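Fri 2 October

Finally got over to Radwan, the shared workshop behind the old tile store, for their open evening! I'd been promising Sinéad Moriarty since May that I'd come, and I nearly turned around in the parking lot when I couldn't find the door (it's on the side with the bike racks, go past the dumpsters).

Downstairs is what you'd expect from a shared shop - a table saw, a laser cutter with a sign-up sheet, a lot of coffee cans full of screws. The robot people are upstairs, past the sewing machines. There are 5 of them in the group if everyone turns up, and they call the whole project Druramel. I asked Ehab Lahlou where the name came from and got three different stories, so good luck with that one.

What they're building is mostly software so far: a simulated apartment with a robot arm bolted into the living room, and a growing pile of small jobs for the arm to practice. Karim El Khatib did the rooms at home on his gaming PC, and I love that he bothered to furnish the room next door too, with a dining table and a pot and everything. The job they had going while I hung around was all about a bowl and a lumpy stone. It sounds like nothing! But Gayan Barua let me drive with the keyboard for a while and I could not get the wrist to point where I wanted. I knocked into the table on my first go and everybody was very nice about it.

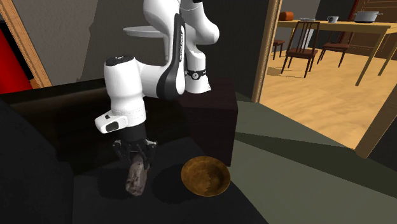
Stone in the fingers, bowl off to the side.

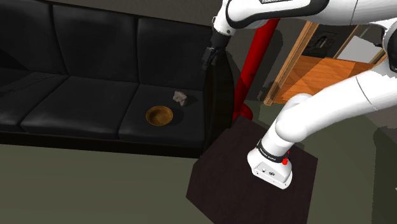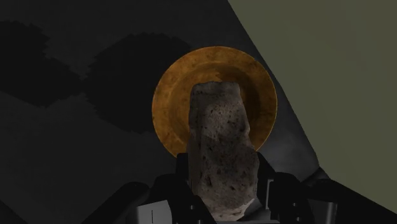

**Do you have to own a robot arm to build something like this at home?**

All you need to start is a decent desktop computer and some patience, and the arm can wait until you know what you want it to do.

The part I enjoyed most was the arguing. Gayan wants every stone to be a different shape, and Karim says he's tired of fixing stones. Ehab had a long list on the whiteboard about gripping force and friction, with 281 circled in red as the setting they'd gone back to, and I nodded a lot. Sinéad keeps a notebook of every change anyone makes, on paper, and it's already on volume 2.

I did ask about a physical build. They've cleared a spot on the back bench and have a box of motors and brackets, but the frame is still a cardboard mock-up held together with clamps. Friederike Schwerdtfeger is doing the wiring for it, and she was fighting with a power supply the whole time I was there, so I left her in peace.

Practical stuff if you want to go: doors open at 6, street parking is free in the evening, and the stairs are steep. Bring a sweater, the upstairs heater is pretty feeble. I'm going back for the next one and I want another turn on that keyboard - this time without hitting the table.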